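Rorum table, big white top. Four stars

Had this two months now so figured I'd finally write something. Got the white one, the large. Paid 200 plus 60 for delivery, which stung a bit.

Good stuff first. It's big. Really big, I can do a whole fruit order on it and still have room for a bin to sort into. Wipes clean fast. Beet juice, fine. Turmeric, mostly fine, left it overnight once and had to go at it with baking soda. Came up in the end.

Assembly was 60 minutes with Leif helping, would be longer alone. Instructions are all drawings and step 5 is just wrong, flip the leg bracket the other way round. Emailed them and Yamila Tapia wrote back same day, very nice, sent new screws I didnt ask for.

Not so good: white shows everything. Every crumb, every smudge. And glare in the afternoon, I ended up pulling the shade down. Also the corners are sharper than they look, ask my hip.

Looked at the Brallwood too, nicer legs but smaller top and I wanted the space. Would I buy agian? Yes, probaly the same color even. Bright fruit looks great against it.

Minus one star for step 5 and the delivery fee.
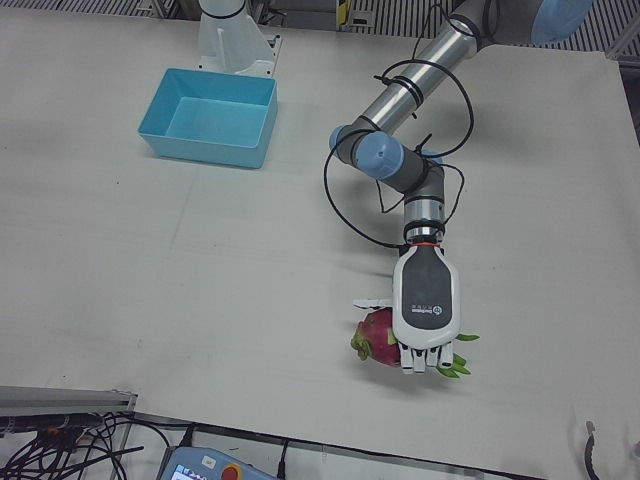
Dragon fruit held just above the white top, light blue bin on it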